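Visit report: Greltov open day, Rostorham
Filed by Darren Mottram, Promley character desk
December 2024

Greltov is a text role-play of the magic-school type, run on a message board and a linked wiki. Its staff hold an open day once a year for people who run similar games. I attended for Promley, mainly to look at how they process character applications. Our own process has a backlog that goes back to October, and theirs reportedly does not.

The host was Thaís Aguiar, who has managed the Greltov character register since the board moved to its present software. Benedikt Janssen handled the technical session. Lucimara Cordeiro, who writes most of the setting material, took questions after lunch.

Application form

The Greltov form has fewer fields than ours. Name, year of birth, blood status, parents, school house and wand are mandatory. Personality and appearance are free text with an upper limit of 325 words each. The history section has no lower limit, and I asked about this twice. Thaís said that a minimum length had produced padding, mainly in the form of childhood pets and weather, and that reviewers were spending most of their time on paragraphs that had no effect on play.

Each application is read by one reviewer, who may do one of three things: accept it, return it with numbered comments, or refer it to the setting team. A returned form goes to the same reviewer the second time. At Promley it goes to whoever is free, and I suspect a good part of our backlog comes from two reviewers asking for opposite changes.

Referral is mandatory in certain cases. A character who claims descent from a named family in the setting is referred. So is any shapeshifter, any seer, and any student who arrives from another school after third year. Lucimara keeps a register of claimed relatives, and it held 111 entries on the day. I was shown the page for the Barros family, the oldest on the board. It has a tree, a list of open positions and a short note on which events are fixed and which can still be written.

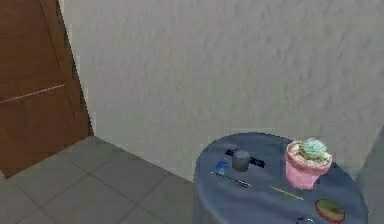
The Barros page also carries a status line for each member: active, resting, deceased or surrendered. "Surrendered" means the player has left and has agreed in writing that someone else may take the character over. Without that agreement the character rests and can't be reassigned, even if half the family's plot depends on her. Anderson Barbosa, who plays the grandmother, told me this had blocked an inheritance storyline for most of a school year. He still supports the rule.

Location threads

Greltov divides its school and village into locations, and each location is a subforum with a fixed description at the top. Players may add furniture and minor objects in their own posts. They may not add exits, secret passages or portraits that talk. Those go through a request form, and the description is updated if the request is approved.

Benedikt demonstrated the location template. It has separate entries for who may enter, which spells are suppressed, what can be overheard from the next location, and whether the room changes between terms. The overhearing entry was new to me. A player whose character is in the corridor may quote speech from the adjoining classroom only if the entry permits it. At Promley we settle this by argument.
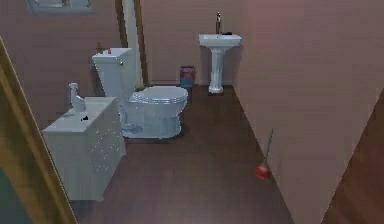
Templates are stored in the wiki and pulled into the forum, so there is only one copy to correct. The link runs in one direction. A moderator who edits the description on the forum side loses the edit at the next refresh, and Benedikt admitted that this still catches new moderators. A warning banner is planned.

Time is handled in fixed terms. One school term on the board lasts 3 calendar months, and threads that are unfinished at the end are marked as past and may continue. A past thread can't change anyone's injuries, house points or relationships as they stand in the current term. I think this last restriction is too strict – a breakup written late is still a breakup – but it is applied evenly and the players I spoke to know it.

Questions

I asked Lucimara how they deal with characters from outside the setting's home country. Foreign schools are listed on one wiki page with a few lines each, and an applicant may write the rest, subject to review. Once accepted, that material binds later applicants. The northern school was settled by its first student this way, including a winter timetable that two later players have found inconvenient.

I also asked about spell invention. There is a separate form, and the answer is usually no.

Points for Promley

1. Route a returned application to its original reviewer. No software change is needed.
2. Drop the minimum length for character histories, on trial for one intake.
3. Add a "surrendered" status to the register. The wording of the player's consent needs to be drafted first; Thaís has sent me theirs.
4. Consider an overhearing entry for shared locations. The common rooms would be the place to test it.

The Greltov form and the blank location template are in the staff folder. Please don't copy the family pages, which belong to the players who wrote them.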